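3.2. Effort d'observation et détectabilité des passereaux en halte

Les relevés ont été conduits sur deux sites côtiers, Stornarell et Edbridge, selon un protocole de points d'écoute fixes. Chaque point a fait l'objet de passages de 15 minutes, débutant au lever du soleil et suspendus en cas de vent soutenu ou de pluie continue. Au total, 2056 contacts ont été retenus après élimination des doublons manifestes. Les individus entendus sans être vus ont été conservés lorsque le cri permettait une attribution à l'espèce ; les pouillots non déterminés ont été regroupés au niveau du genre.

La détectabilité varie fortement selon la structure de la végétation. Dans les jardins abrités de Stornarell, plantés d'érables et de saules, environ 90 % des contacts ont été obtenus dans les cinq premières minutes du passage. À Edbridge, où dominent les fourrés bas, la courbe d'accumulation reste croissante jusqu'à la fin de la période d'écoute, ce qui conduit à considérer les effectifs de ce site comme des minimums.
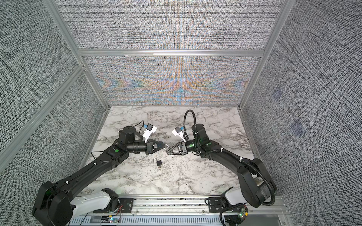 Figure 4. Deux bras robotisés noirs au-dessus d'un plateau en marbre blanc, pinces rapprochées.

Les fauvettes et les pouillots présentent des profils de stationnement distincts. Les premières demeurent volontiers plusieurs jours dans un même bosquet, tandis que les seconds se renouvellent rapidement après chaque épisode de vent d'est. Les 38 observations de pouillot à grands sourcils se concentrent sur le seul site de Stornarell. Leur répartition entre les points d'écoute ne s'écarte pas de celle des autres insectivores de petite taille, et aucun effet propre à l'observateur n'a été mis en évidence.

Les données de mai, recueillies lors du passage prénuptial, sont traitées séparément (section 3.3). Leur comparaison avec la série automnale demeure délicate, les mâles chanteurs étant détectés à plus grande distance.

Correspondance : Fiorella Valentini, Station ornithologique de Wosanbridge
Version en ligne : 2020-04-26. Tous droits réservés. Haut de page
Partages : 15

Articles récents
Régime alimentaire hivernal des limicoles de la baie de Kurian
Phénologie du passage des grives à Wosanbridge
Fidélité au site de halte chez la fauvette babillarde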